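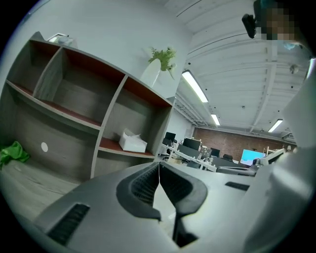 Two black gripper fingers, slightly apart, with the office behind.

# Praston Hockey Box Scores

Welcome, and thank you for stopping by! This is a set of box scores from the old Praston amateur hockey league, typed up from newspaper clippings and a few scorebooks that smell strongly of basement. It covers 19 seasons and 87 playoff games, plus as much of the regular season as I could find (the Momska club kept lovely records, the Dlamini Cup organizers less so).

## Files

- `games.csv`: one row per game, with date, rink and final score
- `goals.csv`: scorer, assists, period and time
- `players.csv`: 130 skaters and goalies, with spelling variants

## Known gaps

Overtime goals are marked as period 4, however long the game ran on. Assists are missing for 3 seasons, and I've left those cells blank instead of guessing. If your grandfather played and his name is spelled wrong, please write to me, I'd love to fix it!

## Credit

Compiled by Mojtaba Hashemi. Last updated Friday, October 16, 2026. Use it however you like, and a mention is always nice.

Filed under: Hockey, Sports History, Open Data

Related datasets
- Momska Rink Schedules
- Dlamini Cup Rosters
- Truvgate Curling Results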